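How to Clear Out a Shed in One Weekend (Allow Three)

Posted May 21, 2018

My shed was built by the previous owner, a man who believed in keeping things. I believed in judging him for it until I'd lived here nine years and found I could no longer reach the mower. If you can still see your back wall, close this page and go enjoy yourself. Everyone else, get gloves.

What you'll need
Gloves, a broom, a torch, a tarp bigger than you think, a fat marker, and a few open-topped bins. A mask if there have been possums. A cold drink for four o'clock, when you'll be sitting on an upturned bucket questioning your character.

Step 1. Pick your weather
Two dry days in a row. Everything is coming out onto the lawn, and wet cardboard has no loyalty. I started in December, in thirty-eight degrees, and finished the first session at twenty past nine in the morning.

Step 2. Take out everything
All of it. The temptation is to tidy around the big stuff, and that's how I came to own the same hedge trimmer twice. Spread the tarp and start at the door. Bang each thing on the step before you carry it anywhere near your face. Redbacks love a paint tin handle.

Step 3. Make four piles
Keep, give away, tip, and Renato's. You may need to change the last one. Renato Henríquez lives over my back fence and has lent me things since we moved in, and his pile was the tallest. He came round to collect it and stood looking at his own wheelbarrow for quite a while.

Don't make a "maybe" pile. A maybe pile is a keep pile with low self-esteem.

Step 4. Deal with the nasties
Old paint, pool chlorine, weedkiller in a soft drink bottle (thanks, previous owner). Keep them upright, keep them apart, and ring your council about chemical drop-off. None of it goes in the wheelie bin or down the drain. I had 23 tins of paint, and every one was a shade of cream.

Step 5. Sort the small stuff
Screws, hinges, brackets, offcuts. Give yourself one hour with a timer on. Sort by what a thing is, and don't get drawn into what it might one day be for. Long thin things go in with long thin things. If you can't name it and it's rusty, off it goes. Plain rectangular bins with no lids are best, as a lid is only a shelf for more rubbish.

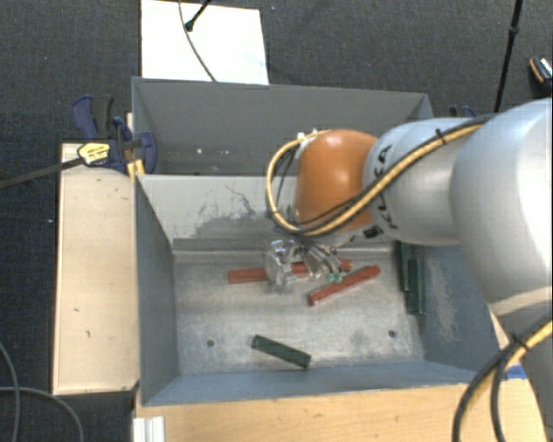

Step 6. Sweep, then look up
Sweep from the back to the door, twice. Then check the roof for daylight and the corners for droppings. Fix leaks now, while there's nothing under them. A tube of roof and gutter silicone did mine, plus some language.

Step 7. Put back less than you took out
Heavy things low, sharp things high, mower nearest the door. Leave a strip of floor wide enough to walk down with your elbows out. Write on the bins with the marker, on the side facing you. I labelled the tops of my old boxes and then stacked them.

Step 8. Tip run
Check the opening hours first. Ours shuts at four on Sundays, and I arrived at ten past with a full trailer and a toilet seat on top. Strap the load down, and stay out of the tip shop on your way home. I got a very good birdcage.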